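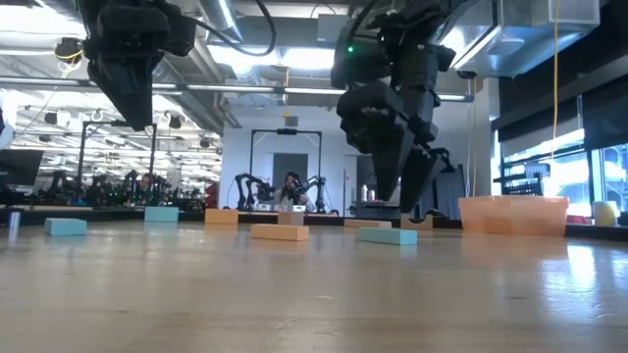
**Slide 1. What we compared.** Two finger sets on the same pair of arms, same blocks, same bins, same operators. Set A is the stock finger. Set B is the Skinitz taper, a longer finger with a narrower tip. I'll keep to the block-sorting task, with the bin at the side and the pieces spread over the far half of the table. The piece to watch is the tan one with the arch cut out of it. Its top is concave, so a finger coming straight down has less flat face to close on than it gets on any of the rectangular pieces. The long pieces are easier to grip and harder to place. Say this early, as people will ask why the failures cluster on one shape.

**Slide 2. Protocol.** Each finger set got 153 attempted picks. An attempt starts when the fingertips go below block height and ends at release or at a drop. A regrasp counts as part of the same attempt and gets logged separately. Huw Owen and Polyxeni Kokkinos split the operating. Dwynwen Vaughan scored from the recordings without being told which set was fitted, although the finger length gives it away in most views. Mention that before somebody else does.

Grip force limit was held at 40 percent for both sets. We did not tune per finger. If asked: yes, Set B would probably benefit from a lower limit.

**Slide 3. Controllers.** Two options here, our own joint-space follower and the Hason build with the smoothed gripper channel. Both ran at 100 Hz. Differences:

- Our follower passes the gripper command straight through. Fast close, some chatter at contact.
- Hason filters it. No chatter, but the close arrives late, and operators start to lead it after a while.
- Arm motion is the same to the operator. Neither of them could tell the builds apart with the gripper held still.

Pause on the second point. Operators adapting to lag is a problem for the data even when the pick succeeds, since the close command no longer lines up with contact.

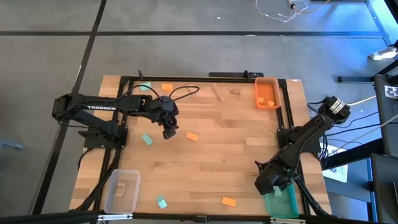 **Slide 4. Failure types.** Sort them by where in the pick they happen.

1. Approach. Tip touches a neighboring block and moves it. More common with Set A, where the tip is wider.
2. Closure. Block rotates between the fingers. More common with Set B, which has the smaller contact patch.
3. Release. Block stays on one finger or tips over the bin rim. Both sets. Small pieces over a bin are fine if the wrist is low; teal and orange behaved alike.

Small flat pieces lying apart from each other hardly figure in type 1. Clearance matters more than color or finish.

The totals are in the handout. Do not read the table aloud.

**Slide 5. Cameras.** Keep this short. The overhead view is good for approach errors and poor for closure, as the wrist covers the contact. The low side view is the reverse, and it picks up window glare on a glossy top. Alun Harries tried a matte mat for 6 sessions in May. Glare went down, but thin pieces dragged on it, so those sessions are left out of the comparison.

**Slide 6. Where we landed.** Set B for cluttered layouts, Set A for everything else, our follower for both. The Penry rig stays on Hason until Cameron Purves has finished the contact timing check. Wavidico wants one finger for every station, and I would argue against that if it comes up in the discussion.

Backup slides: force traces, fastener torque, the cable routing change on the left wrist. Show the cable slide only if someone asks about drift.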